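1/ Okay, robotics club thread, as promised! Our Scanlon team is called Irkov (long story, bad pun) and our project this term is cloth handling. The arm has to pick up a folded cloth from a cluttered counter without knocking anything over. Sounds easy. I thought so too, back when I signed up.

2/ We wrote the clutter rules ourselves, so I only have us to blame. Bottles and small stuff go along the back and sides, the middle stays clear, and the cloth goes by the kettle. That last one was my idea and I've been hearing it ever since. 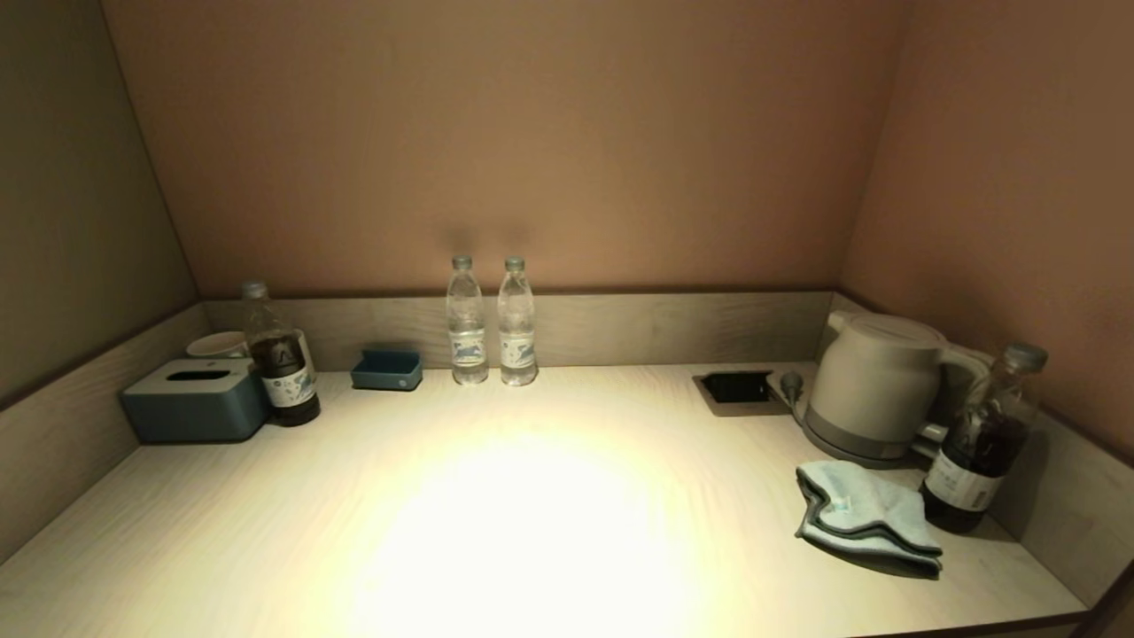
The counter, cloth over on the right by the kettle

3/ Rigid things are friendly. A bottle is a bottle from every side. A cloth folds a new way every time you put it down, so the program we wrote (we named it Navus) has to pick a fold to go for. Edges good, flat middle bad. The gray trim helps us a ton.

4/ My favorite part is when the gripper is pointing down over the cloth and everyone in room 511 stops talking. I have lost at least 2 snacks betting on what comes next.
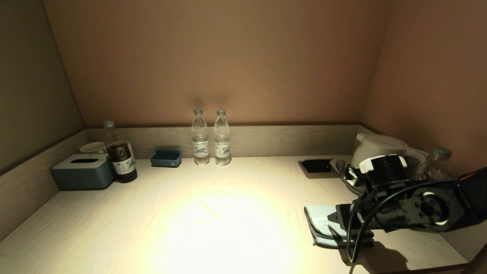 5/ Lighting!! The bright spot on the counter wipes out the wood grain, and Navus does not love it. We're trying a lower exposure setting, plus a version that ignores the washed-out area completely. The second one is winning so far but I'm biased, I wrote it.

6/ Also the clear water bottles. I can see them fine, you can see them fine, and our depth map thinks they're a rumor. So we search for the labels and guess the rest of the shape from there.

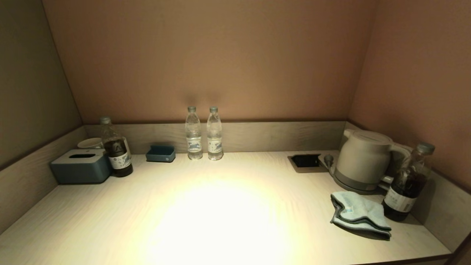

7/ People asked what the gripper is like. Two black fingers with long openings cut through them. I want to try softer tips on the cloth. My teammates want me to finish the logging script first (fair). 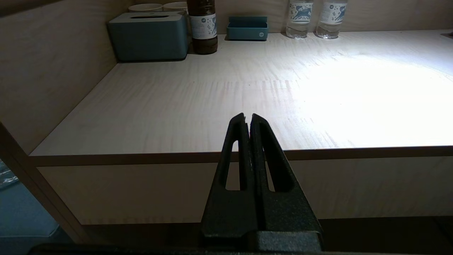 GRAMPORT, May

8/ Back with the update! We have 19 practice runs on the sheet and the demo is next. Still arguing about moving the kettle. I say it stays. If you've worked on picking up fabric, please reply with what you tried, I'll read every one tonight.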